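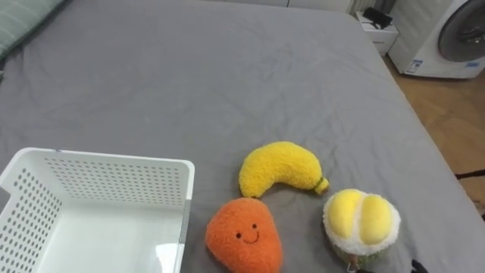 Room automation at the Grumadham

Print this article | E-mail this article | Shares: 37

The Grumadham is a serviced-apartment house in Flemport with 34 furnished units. It is known in the lodging trade for the gradual automation of its room turnover work, meaning the clearing, sorting and resetting of a unit between stays. The system in use is the Hikilmont, a two-armed mobile manipulator leased through the equipment firm Mac Giolla.

Background

Turnover was done entirely by hand until the house passed to Eamon Cullinane. Attendants worked alone, one unit at a time, and were paid per unit. The heaviest complaints concerned bending and reaching over beds to collect small items, above all in family units, where soft toys, chargers and clothing were left on the bedding. The first machine entered service in September, and a second followed once the lease was renewed.

Operation

The Hikilmont handles loose items only. It picks them from beds and low surfaces and places them in an open bin, which an attendant later empties and checks. Plush objects are treated as a separate class. Their outlines change when gripped, and a pile fabric can hide the edge the fingers are meant to close on. Tags and loops are avoided as grasp points, as they tear under load. Bed making, bathrooms and the loading of washing machines remain manual.

Items the machine can't classify are left in place and listed on the attendant's handset. In an internal review of 13 unit types, the studio layouts produced the fewest such listings. Units with bunk beds were withdrawn from the program.

Effects on staff

Per-unit pay was replaced by an hourly rate before the second machine arrived. Attendants now work in pairs across a floor, and one of each pair holds the handset and clears stopped machines. Fergal Cullinane, who drew up the new rota, reduced the morning shift and added an afternoon one starting at 2 p.m.

Opinion among attendants has been divided. Those with back or shoulder trouble generally favored the change. Others objected that the remaining tasks were the wetter and dirtier ones, and that time spent waiting on a stopped machine was not counted when floors were compared. The comparison was later dropped.

Lost property is handled by the front desk, as before.

Comments (2)

This site uses cookies. By continuing to browse you accept their use.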